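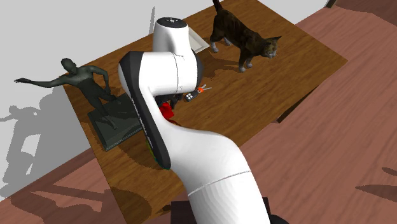

Khairul Pelupessy objected in the margin of the last draft of these notes that a rule written for the real cell has no business in the simulator, where a collision costs a reset and a few seconds. The objection is fair as far as cost goes. It leaves out what the logs are used for. A policy trained on episodes in which contact was cheap will treat contact as cheap, and the logs do not record which kind of cell they came from unless somebody writes it down.

Unit 4. Working rules for tabletop manipulation in simulation

4.1 Scope
These rules cover a single fixed-base arm over a table carrying mixed objects. Mobile bases are covered in Unit 6. The course scenes are built in Olla and scored with Celis. Students using their own renderer must supply the same log fields.

4.2 Classes of object
Every object on the table is assigned a class before the first episode.

Class A — target. The object named in the task. Contact is expected.
Class B — neutral. May be touched, must not leave the table. A remote control is the usual case.
Class C — hazardous. Anything with a blade or a point, such as scissors. Contact only if the task names it, and then by the handles.
Class D — protected. People, animals, and tall objects that could tip. No contact, with a clearance zone.

An animal model is Class D whether or not it is animated. A cat standing on a tabletop gets the same clearance as a live one would. A statue is Class D by height, and one whose pedestal overhangs the table edge is also entered in the hazard list under stability. Soft items, cloth included, are normally A or B, but their collision shape changes during a grasp and must be updated at each step.

4.3 Clearance
The clearance zone is measured from the outer surface of the object, never from its center. Use the collision mesh. If the mesh is coarser than the visual model, enlarge it until it contains the visual model completely. An outstretched limb is part of the object; several submissions last September fitted one cylinder to a figure's trunk and left the arm outside it.

The zone applies to all links. Checking only the gripper is the most common fault in this unit. In the Gerkport set, 371 of 555 flagged episodes involved the elbow or forearm while the gripper itself was within limits.

4.4 Occlusion
When the arm hides the gripper or the target from the scene camera, the run may continue only if a second view or the simulator state confirms the position. State which of the 2 sources was used. Simulator state is allowed for scoring and for stopping a run. It is not allowed as a policy input unless the task sheet says so.

4.5 Lighting
Hard single-source light is permitted and is useful for testing. Shadows must not be counted as obstacles or as free space. Report results with shadows on and off, using the same seeds.

4.6 Stopping
A run stops on any Class D contact, on Class C contact not named in the task, or when a Class B object leaves the table. The episode is kept and marked. Deleting stopped episodes is treated as missing data, and the set is returned ungraded.

4.7 Minimum reporting
Submit nearly 1,000 episodes or the number on your task sheet, whichever is larger. For each episode give the seed, object classes, minimum clearance per link, stop reason if any, and cell type (simulated or physical). The cell type field answers the objection at the head of these notes — it may not be left blank.

Reading: Stanciu scene guide, sections on collision meshes and friction. Iker Cabello's worked log is in the course folder. Compare its clearance column with your own before the lab.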